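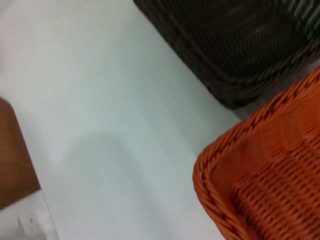
Speaker notes: Pricing freight for woven goods
Skelura trade day, Mar 25, 2019

Slide 1
Leave the title up while people sit down. Talk runs 40 minutes with questions. Handout has the full rate table, so don't read it aloud.

Slide 2: Why volume decides the bill
Carriers charge by actual weight or volume weight, whichever is higher. Baskets are light and mostly air. Almost every carton we ship is billed on volume.
Define the divisor before going on. Last time half the room had not met the term.

Slide 3: Worked case
Carton is 40 by 40 by 50 centimeters. That makes 80,000 cubic centimeters. At a divisor of 5,000 the billed weight is 16 kilos. The scale says six.
Pause. Let them do their own carton.

Slide 4: Nesting
Urkis used to ship every basket in its own box. They moved to nested sets of three, graded by size, with paper between the rims. An order of 144 baskets went from 144 cartons to 48.
Handles are the limit. Fixed upright handles stop a set from nesting. Folding handles cost more at the workshop and less at the port. Show both cost lines.

Slide 5: Damage
Rims crack first, then the base corners. Kuvham logged returns on 1400 units before and after nesting. Rim damage went up slightly in the first month, until they changed the paper. Do not skip this. Someone will ask.

Slide 6: Moisture
Willow and rattan both take up water in a sea container. Desiccant goes in at loading. Check the liner for holes.

Slide 7: Minimums
Liyanage sets a minimum of 500 units per style. Mixed sizes within a style count toward it. Mixed colors do not.
New terms start in May. Orders confirmed earlier keep the old ones.

Slide 8: Questions
If asked about air freight: same arithmetic, check the divisor on the quote.
If asked about duty: refer to page two of the handout.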